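Subject: Re: [clullar-allotments] Squeaky shed door

> Has anyone got a cure for a door that shrieks? Mine's been at it since January and I've used up a whole can of spray oil.

Oh, I had this for 13 months! Spray oil never lasted on mine. I took the pins out, wiped off the gunk and put on a dab of Mallurier grease (four quid for a tub from Soliman, and it'll see you out). 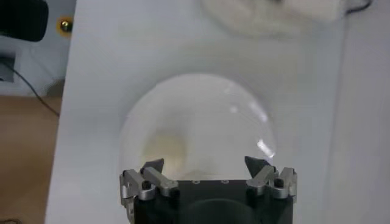 Hinges want the grease on the pin itself, so do get it right out if you can. Same goes for anything that pivots, like those silver plates with the little black pins through them. Happy to lend you my tub, plot 15!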